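Sistilent Pair

The Sistilent Pair is a set of two handheld grippers sold by Idano, a small firm based in Zitthorpe. It is used to record household jobs done by hand so that robot arms can later be trained on them. One person holds a gripper in each hand and does the job the normal way, or as near to it as they can manage. The set is sold as a kit, or can be hired along with a trained operator.

Name

"Sistilent" was the working name for the first prototype and was kept when the kit went on sale. Older price lists call it the Sistilent Two. Same product. The Sistilent Single was a one-hand version, dropped after 31 were sold.

History

Idano was set up by Dorothy Bellamy, who had earlier repaired sewing machines, and Sunee Kaewkla, a mechanical engineer. First kits went out in May to a handful of testers in Zitthorpe. Early trials were all kitchen work - cups, lids, drawer handles. Bedding and clothes were added later at the request of buyers, and now make up most of the hire work.

The finger linkage was redrawn once. Bellamy has said the first one "pinched the operator more often than the towel". No kits with the old linkage were sold to the public, though one is kept at the Zitthorpe workshop.

Design

Each gripper is held by a grip and has two fingers that close towards each other. The linkage arms are flat black plates with triangular cutouts, joined with round pins, and the inner faces of the fingers carry thin blue pads. Pads are a wear part and come in packs. The fingers open wide enough for a mug but are at there best on thin or soft things.

Left and right grippers are the same and can be swapped. Spare plates are sold singly, pins only by the bag.

Use on fabric

Cloth is the job the kit is best known for. The usual method is to pinch an edge with one gripper, keep a corner held up with the other, then move both together. Works on the flat of a bed as well as on a table. Large dark pieces on a pale or patterned sheet are a common practice set-up, with the bed left made up and pillows where they are.

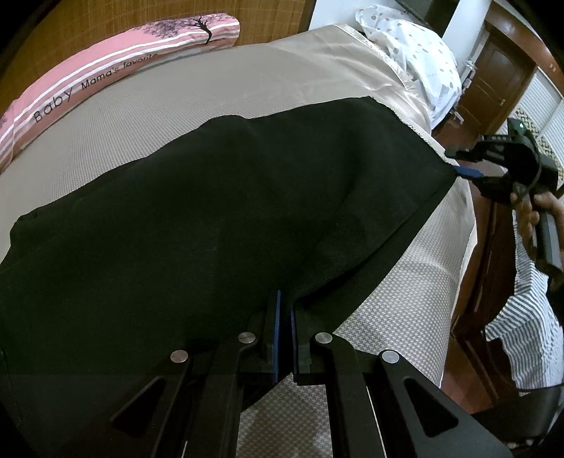 This page was last edited on March 8, 2025.

Operators are told to take hold close to the hem, not the middle of the cloth. Very slippy fabrics such as satin are harder and the maker suggests fresh pads for them. Knitwear can snag on the pins, a fault listed in the manual under "known issues" along with stiff fingers in cold rooms.

A full practice course is 200 folds, split over several sittings. Few people finish it in one go and the manual advises against trying.

Price and hire

The kit costs 2,890 pounds, with two grippers, a charger, one pack of spare pads and a carry case. Hire with an operator is 67 pounds an hour inside Zitthorpe, travel extra outside. Training is included with purchase but not with kit-only hire, which has been a sore point with some customers.

Repairs are done at the Zitthorpe workshop. Pads can be changed at home with a small screwdriver, anything deeper goes back to Idano.

Reception

Mostly good, with gripes. A review in the trade newsletter Janssen praised the grip on thin cloth and the plain, easy to read manual, but called the set tiring over a long session and the carry case "too small by one charger". The case was made bigger afterwards. The same review marked the kit down for price, noting that a buyer who only needs one hand still has to pay for two.

Hire customers have tended to be happier than buyers. Kaewkla put this down to practise - the hired operators have done the folding course and new owners often skip it.

Variants

Sistilent Pair - current model, black only.
Sistilent Single - one gripper, no longer sold. Pads still fit.
Sistilent Pair Long - longer fingers, for deep drawers and washing machines. Announced, no date or price given yet.

See also

Idano
Zitthorpe
Handheld gripper
Laundry folding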